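Search posts
Home Threads Replies Media
Last updated Thursday

Roswitha Kaufmann
Short thread on acceptance rules for two-arm household tidying. We rewrote ours at Walau in March and several people at Sutter asked for the text. Scope: bedroom and living room floors, light litter, one robot, no people in reach.

1/ Define litter by list before the run. Wrappers, paper bags, empty drink bottles. Anything off the list stays where it is, including things on a bed or a seat that look like they belong to someone. If the operator hesitates, the item is off the list.

2/ Bags are the hard part. Our old rule said "bag secured" and every reviewer read it differently. New wording: one gripper holds the bag at the side or rim, the other may work the opening. No lifting by a single point while anything rests on top. 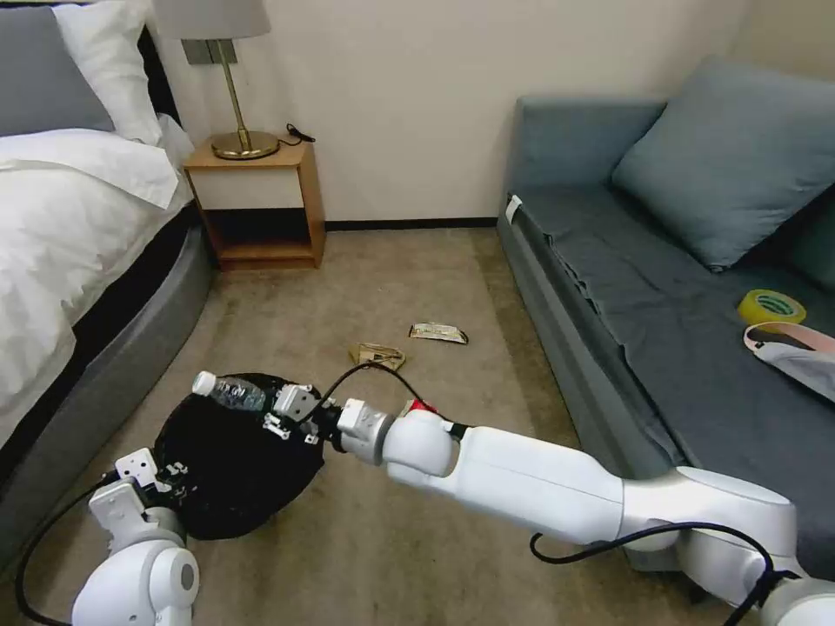 3/ Grip force on film is capped separately from grip force on rigid items. We carry two profiles and the log must show which was active. A run with no profile entry is void, even if the room ends up clean.

4/ Soft furniture counts as an obstacle. The arm may pass along a sofa front or a bed base. It may not push off either one. Light fabric contact is logged and allowed. Sustained contact is a stop.

5/ Cables on the arm: check slack at full reach on both sides before the first pick, then again after any change of gripper. Flendbridge does this once per shift. I think that is too seldom — a loop that clears the wrist at noon can snag after a tool swap.

6/ Transfer height. Carry low, raise only at the container, release inside the rim. Half our misses in review were wrappers let go too early, so the release point is now written as a position and no longer as "over the bin".
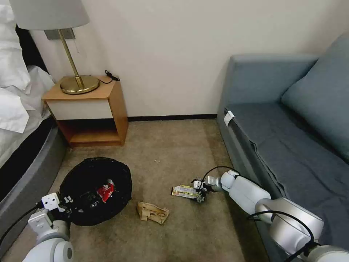
7/ Residue. Crumbs and scraps too small for the gripper are recorded as residue and left for a vacuum pass. They do not fail the run. Chasing them with fingers made for bottles wears the pads and marks the carpet.

8/ Review set for this revision was 1,807 picks. Two reviewers per pick, working apart, disagreements go to a third. Tedel uses 4 reviewers on bags only. Reasonable if you have the staff.

9/ Still open: whether a dropped item that is picked up again counts as one attempt or two. We log two. Sutter logs one, so please don't compare our rates with theirs until that is settled.

10/ Wording for rules 2 and 6 is free to copy. Keep the revision letter with it. Corrections to me by reply, with the rule number first.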